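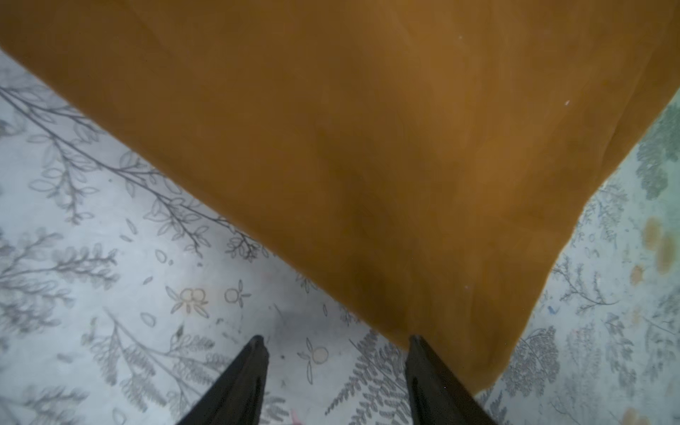
Temps de lecture : quatre minutes

Ce site utilise des cookies pour mesurer son audience. Accepter — Refuser — Personnaliser

Rubrique : Visites et sorties | Mots-clés : textile, tri, réemploi, pliage

Visite de l'atelier Vastura : du bac de tri à la pile pliée

Le 2 août 2025, nous avons visité l'atelier Vastura, qui reçoit des vêtements et du linge de maison donnés, les trie et les prépare pour la revente. Le rendez-vous était à 14 heures, côté quai de livraison. L'entrée principale, sur la rue, reste fermée le samedi comme la semaine en période de congés, et deux d'entre nous ont fait le tour du bâtiment avant de trouver la bonne porte. Le groupe est limité à 20 personnes. Nous étions moins nombreux, ce qui a permis de poser des questions à chaque étape.

L'accueil a été fait par Nerys Kneath, responsable du tri. Elle a commencé par le quai : les sacs arrivent fermés, sont pesés, puis ouverts sur une longue table. La veille de notre passage, l'atelier avait reçu 656 kilos, une quantité correcte pour un mois d'août selon elle. Les arrivages augmentent fortement à la rentrée, puis au moment où les gens rangent les vêtements d'été.

Le premier tri est rapide. On sépare les vêtements, le linge de maison et les chaussures. Les pièces tachées ou trouées partent dans un circuit à part, sauf quand la réparation est simple. Nous avons demandé ce que voulait dire « simple » : une couture ouverte, un ourlet défait, un bouton à recoudre. Une fermeture à glissière à remplacer ne l'est plus, sauf sur un manteau.

Nous avons passé davantage de temps au deuxième poste, consacré à la mise à plat et au pliage. Le plan y est recouvert d'un imprimé végétal gris très clair, avec des fougères et des rameaux. Plusieurs visiteurs s'attendaient à une surface blanche ou à du métal. Nkrumah Issahaku, qui organise ce poste, dit s'y être habitué en une journée. Les couleurs franches y ressortent bien, par exemple le tissu moutarde qui s'y trouvait pendant notre visite. C'est un ton ocre foncé, mat, d'aspect légèrement gratté. Sur ce genre d'étoffe, les petites peluches blanches se voient tout de suite, et il y avait deux petits points blancs, sans doute de ce genre.

Pour le linge uni, la consigne de l'atelier est de partir d'un coin et de suivre un bord jusqu'au coin suivant avant de poser quoi que ce soit. On lisse ensuite vers l'extérieur. Si un pli marqué reste au milieu, la pièce va au repassage. Elle revient plus tard au même poste, avec une étiquette de passage, et on recommence. Remedios Macaraeg nous a montré la méthode sur une taie, puis sur un drap-housse, nettement moins docile. Son drap-housse final tenait dans un rectangle propre. Le mien ressemblait à un coussin — je l'ai laissé en bas de la pile.

Les pantalons demandent une autre façon de faire. On ferme le bouton, on superpose les jambes, on tire doucement par la ceinture et par le bas, et on vérifie l'entrejambe et l'intérieur des poches. C'est dans les poches que l'atelier retrouve le plus de choses : des tickets, des pièces, parfois une clé, que l'on garde dans une boîte au bureau. Les fiches indiquent la taille, l'état et la couleur, choisie dans une liste de 39 teintes. La liste compte plusieurs bruns, et l'équipe n'est pas toujours d'accord sur la limite entre le tabac et le châtaigne.
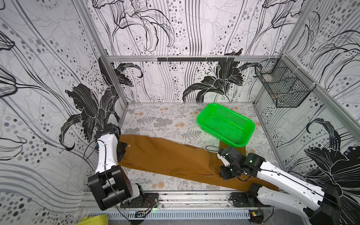 Etell — Section Textile et réemploi

Le vêtement brun, sans doute un pantalon, était en travers du plan, avec des faux plis sur toute la longueur et un petit bouton clair. Le bac vert ajouré était vide. Ces bacs servent à tout dans l'atelier. Ils passent du tri au pliage, du pliage à l'étiquetage, et reviennent au quai une fois vidés. Les parois à petits trous carrés laissent voir le contenu de l'extérieur. Une pièce encore un peu humide y respire mieux que dans un carton, mais Nkrumah Issahaku préfère qu'elle n'y arrive pas du tout.

L'étiquetage se fait dans la pièce voisine. Les fiches sont enregistrées avec Cludex, un logiciel que l'équipe utilise depuis peu. Tahira Rind nous en a montré l'écran principal et a imprimé une étiquette de démonstration. Le rouleau s'est coincé, elle l'a remis en place et l'impression est repartie. Les étiquettes sont fixées par un fil de coton, côté ceinture pour les bas, côté encolure pour les hauts. Pour le linge de maison, on utilise une bande de papier qui entoure la pile.

La réserve occupe le fond du bâtiment. Les piles y sont rangées par usage, puis par taille, sur des rayonnages ouverts. Il y faisait chaud, et nous n'y sommes pas restés longtemps. Une partie du stock part chaque semaine à la boutique Voyle, le reste attend la saison. Les manteaux étaient sous housse.

La visite s'est terminée autour d'un café, dans la petite cuisine. Heledd Edwards a demandé si l'atelier acceptait les rideaux. Réponse : oui, lavés et sans les crochets. Les couettes et les oreillers sont refusés. Les dons se déposent au quai, en sacs fermés, aux heures indiquées sur la porte.

Quelques points pratiques pour les prochains inscrits. Prévoir des chaussures fermées, demandées sur le quai. Le stationnement est limité mais il y a des arceaux à vélos le long du mur. La prochaine visite n'a pas encore de date, les inscriptions seront ouvertes sur cette page.

Contact | Mentions légales | © Etell, tous droits réservés | Retour en haut de page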